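Vier Tage Funkstille, dann singt Villcombe

Eigentlich wollte ich im Auto nur den Verkehrsfunk hören. Stattdessen bin ich an einem Sender hängen geblieben, den es laut Programmheft gar nicht gibt, und habe die Ausfahrt verpasst. Es lief ein Livemitschnitt, kein Moderator, keine Werbung, nur eine Frau am Klavier und ziemlich viel Husten im Publikum. So bin ich zum Villcombe-Festival gekommen – über den Umweg eines Parkplatzes, auf dem ich dann noch bis zum letzten Stück sitzen geblieben bin.

Der Sender heißt Travus und ist ein winziges Webradio, das für die Dauer des Festivals auch auf UKW senden darf. Den Rest des Jahres läuft er nur im Netz, und zwar mit einer Hartnäckigkeit, die ich sehr mag. Die Frau am Klavier war Ivana Henríquez. Ihr Album vom April hatte ich komplett übersehen (ja, ich weiß, ich schreibe seit 25 Jahren über Musik und sollte so etwas mitkriegen). Inzwischen habe ich es so oft gehört, dass meine Nachbarin die zweite Strophe von »Nakano« im Treppenhaus pfeift.

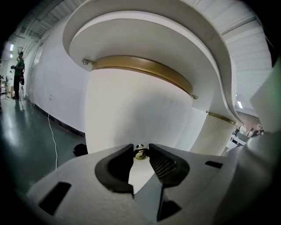 Kleiner Messingknauf auf Weiß.

Wer Travus zum ersten Mal einschaltet, braucht ein bisschen Geduld. Die Übertragungen fangen an, wenn die Musiker anfangen, und das kann um acht sein oder um zwanzig nach neun. Dazwischen hört man den Saal: Stühle, Gläser, jemand stimmt eine Geige und gibt wieder auf. Javiera Maldonado, die das Programm zusammenstellt, hat mir am Telefon erklärt, dass sie diese Lücken früher mit Jingles gefüllt haben. »Dann kamen Beschwerden. Die Leute wollten die Stühle zurück!« Ich hätte mich wahrscheinlich auch beschwert.

Gespielt wird in einem Raum mit 200 Plätzen, und wer keinen bekommt, hört eben zu Hause zu. Am zweiten Abend saßen laut Maldonado 2048 Leute gleichzeitig am Stream, eine Zahl, die sie sich ausgedruckt und über den Schreibtisch gehängt hat. Für einen großen Sender ist das ein Rundungsfehler. Für Travus war es der Moment, in dem der Server in die Knie ging und ausgerechnet das Duo Villanueva mitten im schönsten Refrain verschwand. Ich habe vor dem Küchenradio gestanden und geflucht, bis mir einfiel, dass UKW ja noch ging.
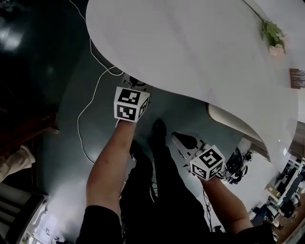 Henríquez spielt am letzten Abend noch einmal, diesmal mit Streichquartett, und auf dieses Konzert freue ich mich seit Wochen. Ihre Lieder haben genug Luft, um ein paar Geigen zu vertragen, und sie singt so leise, dass man im Radio fast mehr davon hat als in Reihe zwölf. Ein bisschen sind sie wie der Kunstblumenzweig dort auf der weißen Rundung, eine blassrosa Blüte, ein paar grüne Blätter, ringsum viel freie Fläche. Nur »Harbour Song« finde ich mit Quartett zu dick, den möchte ich bitte wieder allein am Klavier.

Ein Wort noch zum Klang, weil mich das immer zuerst interessiert. Travus mischt sehr trocken, fast ohne Hall, und auf kleinen Lautsprechern klingt das am Anfang streng. Über Kopfhörer ist es großartig. Man hört, wie die Pedale loslassen. Alle Konzerte bleiben nach dem Festival einen Monat lang im Archiv, auch der abgebrochene Villanueva-Auftritt, und zwar in voller Länge, denn die Aufnahme im Saal lief zum Glück weiter. Den Refrain habe ich inzwischen nachgeholt, zweimal hintereinander und ziemlich laut.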